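Laundry demos: when do you stop?

bratside_ben
Collecting for the washer task at Trunia, teleop, two arms. 28 keepers since Monday. Basket up to the drum, clothes in, repeat until your soul leaves. 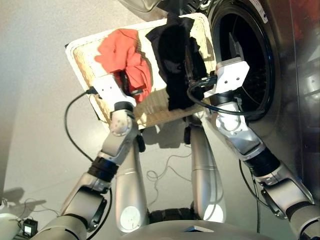 I was promised 66 would do. By whom, I no longer recall.

drumroll
66 of the same three shirts is one demo with a long tail. Swap the clothes.

bratside_ben
The clothes have seniority here.

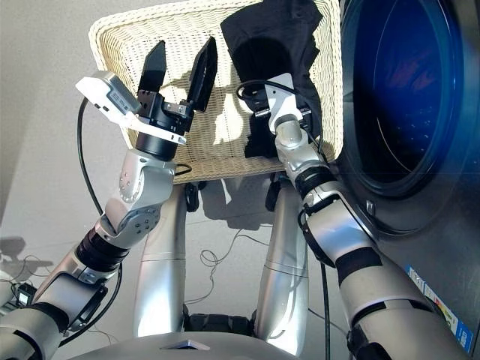 Also I vary how many go in the basket, so there.

lintfilter
Disagree with drumroll. Get one load solid first, then mix. We changed everything at once at Flumamberg and the policy learned to hover. 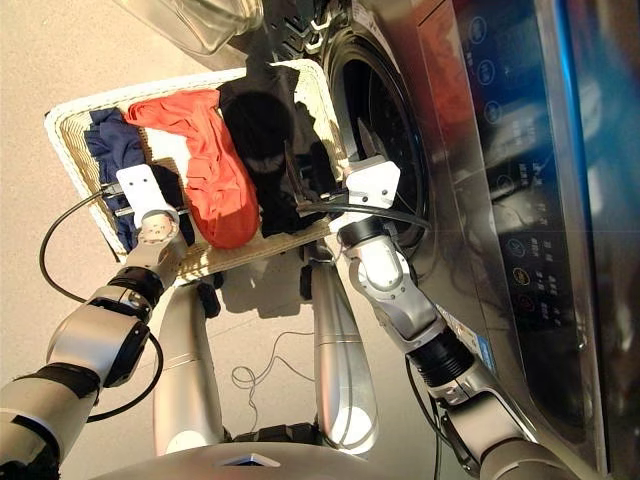
Grip on the rim matters more than fabric anyway. Ours slipped whenever the operator got bored.

drumroll
So, always. Do you keep the fumbles?

bratside_ben
Up to 4 per session, if I recover. The rest I grieve privately.

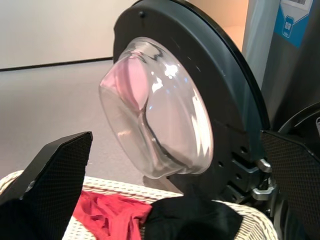 Wrist views go in too. Lim's loader drops them by default, so check your config before you blame the black shirt.

lintfilter
I blamed the black shirt for a month.

Contact the moderators | Copyright Bratside Forums | Back to top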